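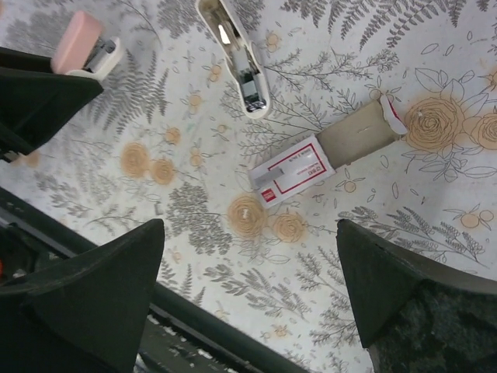
Dark green gripper fingers over the bench cloth, with two staplers and a small red-bordered box within view.

Jostton workshop adds gripper to shared arm

16 May 2023

Members of the Grillotberg shared workshop in Jostton have fitted a two-finger gripper to their Pedport arm and begun tabletop trials with office supplies. Palesa Buthelezi, who designed the fingers, set the closing speed low for the first 900 cycles. The parts list came to $1240, wiring included. Staplers are the current test item; an open one changes its outline and must be taught as a separate object. Drawings will be posted in September.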